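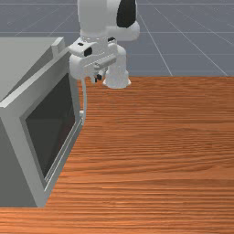 Re: [dreststead-bakers] Rye starter gone quiet over winter

On February 6, 2024, a list member wrote:

> My rye starter has slowed right down since the cold set in. It used to
> double by lunchtime and now it hardly moves by supper. I feed it 40 g
> of flour and 40 g of water once a day, same as always. It smells fine,
> a bit like green apples. Should I chuck it and begin again? I was hoping
> to bring a loaf to the March bake swap in Clastosdale.

Please don't chuck it! Green apples is a lovely smell for a rye starter and I'd be thrilled if mine smelled like that in winter. It sounds cold and a bit underfed to me, and both are easy to sort out.

What colour is your flour, by the way? If it's the pale rye, try swapping half of it for wholemeal for a few feeds. I did this last winter with the dark wholemeal from Clellum and the difference was wonderful (bubbles right up the side of the jar, and a proper dome on top).

Next, warm the water. I use it at bath temperature, never hot, and then I wrap the jar in a tea towel and leave it on top of the fridge. My kitchen drops terribly overnight, so the jar goes inside a small picnic cooler with a bottle of warm water beside it. Works a treat, and you can forget all about it until breakfast.

Then feed it twice a day for 9 days. I know that sounds like a lot of flour, but you can keep the jar small. Save 2 spoonfuls of the old starter each time and put the rest in a tub for crackers or pancakes. Rye pancakes with grated apple and a bit of honey are my favourite thing to come out of this whole hobby!

For the swap, have a go at the Brandão loaf if you haven't yet. It's the molasses and caraway one in the list archive, message 288. It's very forgiving of a sleepy starter because the dough sits overnight anyway, and it slices better on the second day, so you can bake it the evening before and still get some sleep. I leave out half the caraway but my neighbour doubles it, so go by your own taste.

Do write back and tell us how it's rising. I've got dried starter flakes in the cupboard too, and I'm happy to post you an envelope of them.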